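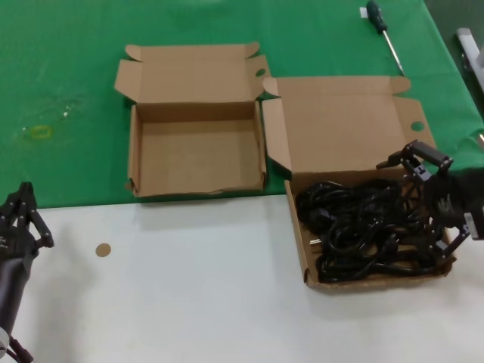 Two open boxes, one green cloth

About Stedora

Hello, I'm Nawal El-Sayed, and I run Stedora, a small tea and spice shop that sends things through the post. I started it in my mum's spare room with one set of kitchen scales, a sack of dried hibiscus that I'd badly overbought and a website my cousin built over a weekend (it fell over if more than three people looked at it). We've got a proper unit now, and a kettle that never gets a rest.

I used to do the books for a carpet firm. Nice people, lovely Christmas do, but I spent most afternoons thinking about lunch. My gran sold spices in a market when I was little and she'd let me sit behind the stall and grind cumin until my arm gave out. I wanted my kitchen to smell like that again, and the little jars at the supermarket weren't getting me there!

So what do we sell? Loose teas, whole spices, and blends that we mix ourselves in small batches. The one most people come for is Ghoneim, our black tea with mint and a bit of cardamom. It's named after the street my gran lived on. Grultum is the odd one: a smoky rub for lamb or aubergine, and yes, the name is silly. Reda came up with it at the end of a very long day and it stuck.

Who's here

Reda Ramadan does all the blending and is the only one of us with a decent nose. Kidus Berhe looks after coffee, which we added last year after he pestered me for months, and he was right, it's now a big chunk of what we do. Ashraf Mansour answers your emails and packs most of the orders. If you've had a handwritten note you couldn't read, that was him too. I do the buying, the accounts (can't escape them) and the sweeping up.

We keep up to 90 different things on the shelves, depending on the season. December is bonkers. Last year we sent out 2260 parcels in that one month and I ate toast for dinner nearly every night of it.

Ordering and visiting

Orders go out Monday to Friday, and anything that comes in before noon normally leaves the same day. Postage is free once you've got 6 or more packets in your basket, mix and match as you like. Coffee is roasted to order so give that an extra couple of days.

The shop counter is open on Sunday mornings from ten till one. Come and smell things! Kidus will make you a coffee and Reda will try to sell you fenugreek. Parking's easiest round the back, by the tyre place.

If you'd like us to blend something for a wedding or a café, drop Ashraf a line through the contact page and tell him what you cook and how hot you like it.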